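moved to Gimmont in December with two bags and a rice cooker. thread on what I learned about eating cheap in a new town, typing this on my break so bear with me

1/ the market by the bus depot shuts at 2. Not 2 ish. 2. I showed up at ten past for a week like a fool

2/ go at 7 am if you want greens. by 9 it's stems and the sad end of the parsley

3/ Bakico is the big store. prices look fine until you check the weight. their "family" lentils are smaller than the ones at Kisia and cost more. read the little number on the shelf tag, the price per pound one

4/ Kisia is the corner place with the green door. no cart, bad lighting, best onions in town. cash only under ten bucks

5/ cook beans on your day off. freeze flat in bags. I had 7 bags going at one point and ate like a king til payday

6/ salt the water more than you think. more. ok a little more

7/ clear the counter before you start. wash up as you go or you will hate yourself at 11 pm.

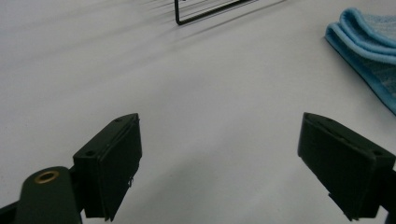
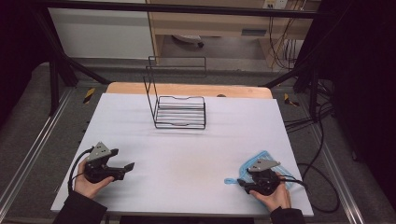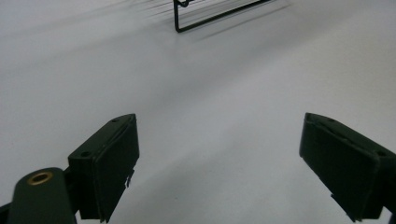
**Gu**
*line cook, writes about food on a small budget*

8/ ok back. where was I. bread

9/ day-old bread from the bakery on the hill is half price after 4 pm. toast it, rub garlic on it, call it dinner. If there's a tomato around, even better

10/ do not buy the spice jars. the bags on the bottom shelf at Kisia are the same stuff. cumin, paprika, the yellow one I can never spell (tumeric?)

11/ my grocery total for the month was 200 flat. that's one person, no meat most nights, coffee included becuase I'm not a monster

12/ rent is a different thread. don't ask

13/ eggs: 78 cents less a carton at the depot market than at Bakico. bring your own carton, she'll fill it

14/ soup I make every week: onion, carrot, whatever beans are in the freezer, a rind of cheese if you've got one. simmer an hour. lemon at the end. keeps four days

15/ somebody asked about fish. I don't know yet!! the fish guy scares me a little, he shouts the prices and I just nod. came home with a whole mackerel once. it was great fwiw

16/ things I stopped buying: bottled dressing, cut fruit, stock cubes, those tiny yogurts

17/ thing I will not stop buying: the good butter

18/ break's over, gotta run. if you live up here and know where to get decent noodles, reply please, Bakico only has the one kind and it goes to mush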